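December 25, 2024
Notebook, wool shrinkage, entry continued from the August pages

Quiet building, so I finally sat down with Josefien's numbers. Her claim is that the Rillitz rinse cuts shrinkage on knitwear washed at home. I wanted to believe it in August and I want to believe it less now.

What we have: 79 swatches, all knitted from the same Pretitz yarn, all washed on the short cycle in the Ploltdale machine. Half got the rinse, half got plain water. She measured before and after with the steel rule. The treated ones shrank less on average. Fine. But the treated ones were also dried on the rack by the window and the plain ones went on the shelf over the radiator, and I can't find a line anywhere saying they were swapped. Josefien Vandenberghe says the radiator was off. The heating log says nothing either way for that week, so we have her memory against my suspicion, and neither is data.

Second complaint. Swatch 421 is listed twice with two different widths. One of them has to go. If I drop the larger the effect looks better, if I drop the smaller it looks worse, and I don't get to choose by taste. Marked both in pencil and left them out for now.

Third, and this one is on me. A flat square of plain knit tells you very little about a garment. Seams pull, ribbing behaves differently from the body, and people stretch things back into shape without thinking about it. Rostislav has been saying so since the start and I kept waving him off. His point is that if you lay a sweater out twice you get two different chest widths before any water has touched it. Tried it at home on a bed last night with one of the navy ones. He's right. Patting it flat moved the chest measurement by 9 mm, and that was me trying to be careful.

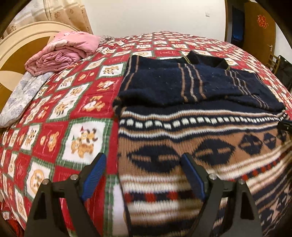
Navy sweater with tan pinstripes, laid out on the bed, top part folded over.

So 9 mm of slop from handling alone, and the difference Josefien is excited about is smaller than that once you scale it up to a whole garment. Doesn't prove the rinse does nothing. It does mean I'm not signing off on the word "reduces" in the draft. A soft bed is also a poor surface for this and I should repeat it on the cutting table before I lean on the figure too hard.

Rostislav Šťastný wants to bring in the Tichý method, where you sew marker threads into the body and only measure between those. More work, but the threads don't care how the sleeves are lying. I still doubt it handles ribbing. He doubts it too, but says it's better than what we do now - hard to argue.

To do:
- Redo the drying, both groups on the same rack, positions shuffled
- Ask J. for the original sheet with 421 on it, the paper one
- Marker threads in four sweaters, each laid out and measured three times before washing
- Someone other than J. or me holds the rule
- Find out what is in the rinse. Label only gives batch 2049 and a smell of lemon

Rack is free after the holidays. Leaving the swatches in the drawer, unsorted, please don't tidy them.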